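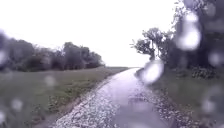 七月,上午九点过一点开工。

Skustaswood 那批发票终于全部摊开了!前面拖了好久,一直卡在交接手续上,纸箱在柜子里放着,看得见摸不着,心里痒得不行。今早封条编号核完,签了字,正式归我们看。先把范围写清楚,免得过几周回来翻又糊涂:

- 供应商抬头 Sturkgate 的发票,共 213 份,连同附页 526 页
- 对照材料:Skustaswood 采购办公室那台激光打印机打的日常文件(会议通知、考勤表之类),一厚叠,跨度大致覆盖同一时期
- 委托方要我们回答的只有一个问题:这些发票有没有可能是在采购办公室里打出来的

注意第三条。委托方没有问谁打的,我们也答不了谁打的。Jessie Baxter 写报告初稿时容易一激动就往前多走一步(我也一样),所以先钉在这里。

## 先看纸

纸没什么好说的,普通复印纸,紫外灯下亮得均匀,发票和对照件看上去差不多。这种纸到处都买得到,两边一致几乎不说明什么。倒是有一小部分附页在紫外灯下明显偏暗,像是换了一种纸,我给它们夹了黄标签,单独放一摞。这摞先不下结论,后面看打印特征的时候再回来。

装订孔也拍了。发票左上角的订书钉痕迹,有几份是两组孔,说明拆开过又重新订了。拆订本身很平常,会计扫描的时候也会拆。记下来,不展开。

折痕有意思一点。从外面寄来的发票,按理应该折成三折塞进信封。Sturkgate 这批里,绝大多数平平整整,没有折过。当然可以是大信封寄的,也可以是电子邮件发来以后本地打印的。最后这种可能一定要想着!如果发票是以电子文件发过来、由采购办公室自己打印存档的,那么在办公室打印机上找到来源就毫无稀奇,整个检验的意义要打很大折扣。我已经写信问委托方:他们当时的收票流程是什么样的,收到的原件是纸质还是电子。没有这个答复,后面所有东西都只能算一半。

## 斜光

重头戏是斜光!昨天把可调支架修好了,灯头可以压得很低,几乎贴着台面打过去。墨粉是熔在纸面上的一层薄薄的塑料,正上方照下来,黑就是黑,什么也看不出;灯一压低,墨粉层的光泽立刻就出来了,哪里厚哪里薄、哪里熔得透哪里没熔透,一目了然。每次看到这个效果我都还是会高兴一下。
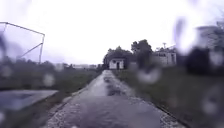 墨粉的光泽跟观察角度关系极大,这一点给新来的同事讲的时候要多花点工夫。同一个字母,镜头往旁边挪一点,它就从哑黑变成发亮的灰,很容易被误认成"这里补过墨"。我一般拿湿路面打比方:这条水泥路中间偏右那一段积了水,颜色比周围深,浅浅的水洼里却又淡淡地映着天,深和亮出在同一个地方,看的是表面,跟底下的水泥是什么料没有关系。墨粉也是这个道理。所以凡是靠光泽下的判断,至少换两个灯位再拍一遍,两遍都站得住才往记录里写。

按这个办法把带黄标签的那摞先过了一遍。结果:光泽差别是有的,但换了灯位就变,多半是纸面粗细不同引起的。划掉。黄标签暂时保留,原因仍写"紫外下偏暗",别的不写。

## 小黑点

中午之前看到的,今天最让人来劲的东西。

先是 Jessie 在一份发票的空白处看到一个小黑点,位置在右边距,离正文远远的,用放大镜看边缘带一点毛刺,像一粒压扁的芝麻。她往下找,同一条竖线上又有一个,形状一样。再往下还有。她拿尺子一量,相邻两个之间是 82 毫米。

然后我们就停不下来了,一份接一份地翻。

背景记一下(给以后轮岗到这边来的人):激光打印机里有好几个滚动的部件,感光鼓、显影辊、定影辊,每一个都有固定的周长。哪个部件表面有了划伤或者粘了东西,它每转一圈就在纸上留一次印子,印子之间的距离就等于那个部件的周长。间距能告诉你是哪一类部件出了毛病,印子的形状和横向位置则跟那一个具体的损伤有关。间距相同说明不了太多,同型号的机器间距都一样。形状、横向位置、间距三样一起对上,才值得认真讨论。

到下午两点,发票里已经找到 70 多份带这组黑点的。注意是"找到",没找到的不等于没有,有些页右边距盖了收讫章,蓝色印油糊成一片,点就算在下面也看不出来。得用滤光片再过一遍,排在明天。

对照件那边,我故意没有马上去看。怕的就是心里已经有了一个形状,看什么都像。做法如下:

1. Jessie 把发票上的黑点拍照、描形、记横向位置,封进档案袋,不给我看。
2. 我只拿对照件,从头到尾找一切重复出现的缺陷,不管在哪个位置、什么形状,一律登记。
3. 两边都登记完,再一起打开来对。

她看过的那几张我已经瞄到了,严格讲不算完全的盲检,这一点照实写进记录。下次应该一开始就分人。下次一定!

## 对照件登记(我这边)

对照件比想象中难看。这台机器年纪大了,什么毛病都有一点:左侧有一条很淡的竖向灰带,时有时无;页脚附近偶尔有糊;小写字母 e 的横画经常断。我把这些全登记了,有用没用先不管。

翻到会议通知那一段,右边距出现了重复黑点。心跳了一下,先喝了口水再量。间距也是 82 毫米。形状只描,不评论。横向位置从纸的右边缘量,每页量两遍,中间隔开做,第二遍不看第一遍的数。

更有意思的是时间。对照件都带日期,于是可以排出顺序:早期的通知右边距干干净净,中间某个时候黑点开始出现,一直持续,然后在后面某个时候忽然消失了。最可能的解释是换了鼓组件,旧鼓带着它的伤一起走了。也就是说黑点有一个"起"和一个"止"。

如果发票上的黑点确实是同一个来源,那带黑点的发票真正的打印时间就该落在起止之间,跟票面上写的开票日期可以比一比!票面日期谁都能改,鼓上的伤没法往前倒。这个思路太漂亮了,我在本子边上画了好几个星号。不过先别飘,眼下还没有对照完,而且对照件在起点附近有一段空白,缺了好些天的文件,起点只能给一个区间,给不了一个日子。

## 两边打开对

四点半,档案袋拆封。

Jessie 描的形状和我描的形状放在透光台上叠。主点的轮廓吻合,左下角那根小毛刺也在。横向位置有一点点出入,我俩第一反应都是沉默。后来想起来要看进纸偏差:同一台机器,每张纸进去的时候左右会晃一点,所以不能拿绝对位置直接比,要拿黑点到正文右侧对齐线的距离来比。可是发票和会议通知的版式不一样,正文边距设置可能不同……

这里卡了好一会儿。最后的办法是先拿对照件自己跟自己比,同一天同一份文件里连续几页,看黑点横向位置自然会晃多少。晃动范围出来以后,再看发票的数落不落在里面。初步看是落在里面的。全部数据录进 Probert 以后再出分布图,现在不写结论,只写"未见不可解释的差异"。

Probert 的录入模板今天又闹脾气,小数点后面的零自动给吃掉,量到整数的那些行看上去就像只量到毫米。我改成文本格式先存着。谁有空把模板修一修,真的会拯救很多人。 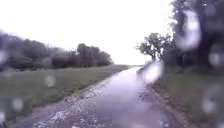
回到形状上来。光说"吻合"太软,需要一个可以让别人复核的说法。打算这样:挑黑点最清晰的几页,发票和对照件都挑,统一放大倍数和灯位重新拍,去掉一切文字信息只留黑点,打乱编号,交给 Hellach 那边的同行独立分组。他们不知道案情,也不知道哪张来自哪里。再往里面掺一些别的机器上类似大小的黑点作为干扰,我们柜子里攒了不少坏鼓样张,总算派上用场了(所以说别扔!每次大扫除都有人想扔!)。

如果他们能把我们的分到一起、把干扰分出去,那这个证据就结实多了。分不出来,那我们也得老老实实写分不出来。

## 别的可能

趁脑子还热,把能想到的另外的解释都列一下,辩方的专家迟早会问,最好我们自己先问:

- 发票以电子文件形式收到,由采购办公室打印。前面说了,等答复。
- Sturkgate 用的是同型号打印机,鼓上恰好有类似的伤。间距相同不奇怪,形状和位置都恰好就比较难,但要有数据支撑,不能只凭感觉说"难"。
- 鼓组件二手流转,先在别处用过。起止时间能帮着看这一条:如果黑点在对照件里是从无到有长出来的,说明伤是在这台机器上产生的。可惜起点有空白。
- 发票是复印件,黑点来自复印机。要查的话看文字边缘,复印一道以后边缘会变软,灰尘点也会多。今天抽看的几份边缘很利,像直接打印的,但没有全查。

第四条 Jessie 认为应该提到最前面做,我同意。如果是复印件,后面全要重来。明天一早先做这个,再做滤光片那一轮。

## 杂项

压痕仪预约到了,给带手写批注的那些发票用。有几份审批签字写得特别用力,下一页上也许留着印子。能看出当时几份发票是不是叠在一起签的,这对委托方可能比打印机还重要,不过属于另一个问题,要先请他们书面加进委托范围。没有加进来之前不做,哪怕手再痒。

静电薄膜还剩小半卷,够这次用,用完要补。

斜光支架的锁紧螺丝又松了,灯头拍着拍着会自己往下沉,今天第三组照片里有几张灯位不准,已经标出来重拍。谁用之前先拧一下。

手套用小号的记得跟 Jessie 说一声,她在订货。

给自己记:报告里写到"黑点"的时候统一叫"重复性墨粉附着缺陷",别一会儿黑点一会儿污点一会儿瑕疵,上次出庭被问了很久,问我这三个词指的是不是三样东西。当时脸都红了。名词表放在报告第一页。

## 明天

- [ ] 复印件排查,全部发票,看文字边缘
- [ ] 盖章遮挡的页过滤光片
- [ ] 横向晃动数据录完,核对一遍录入
- [ ] 坏鼓样张里挑干扰样本,挑的人不能是我,我看过太多遍了
- [ ] 给 Hellach 写说明信,只讲分组任务,不提案情
- [ ] 催收票流程的答复
- [ ] 问对照件空白那段还有没有别的文件可以补,考勤表也行,贴在墙上的旧通知也行

五点五十收工。材料全部回柜,封条重贴,编号登记在交接簿上。黄标签那摞放在上层左边,别和已经看完的混了。

补一条,锁柜子的时候想到的:换鼓组件一般会留采购或者维修单据。如果能找到那张单子,黑点的"止"就有了一个独立的日期,不用全靠我们从对照件里推。已经加进给委托方的那封信里,发出去了。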